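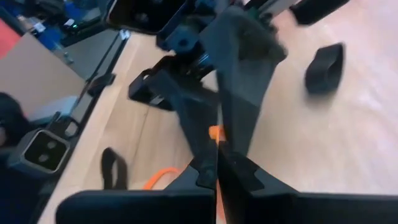

Reading my grandfather's letters aloud to strangers was easier than reading them alone, according to Brenda Alarcón, and she would do it again if the project ran another year.

It is running another year. The Barkberg Letters Project is looking for 16 readers to help transcribe wartime diaries and letters written by men and women of the Barkberg district between 1914 and 1946. The collection holds 1,474 items, most of them in pencil and many never copied out before.

What you would do
Each reader takes on one bundle, usually a single writer's papers, and types it up at home from scans. Spelling and crossings-out are kept as they stand. Place names and ranks are checked against the unit war diary where we have one. Most bundles run to 200 pages or so, but you can share one with a friend.

There are also two open reading days at Montecinos House in August, when finished letters are read to the families. Taking part in these is optional.

What we ask
Patience with bad handwriting. A computer and an internet connection. You don't need a history degree or any army background, but please tell us if you can read German or French — a few of the prisoner-of-war cards are in both.

The work is unpaid. Travel to the reading days is refunded up to 10 pounds a day. Readers are named in the printed edition, which Evach Press will bring out when the Kitex family papers are complete.

To apply, write half a page on why you are interested and send it to Rocío Olivares at Montecinos House, Barkberg, by 12/9/23. Include a phone number. We will send you one scanned letter to try before you decide.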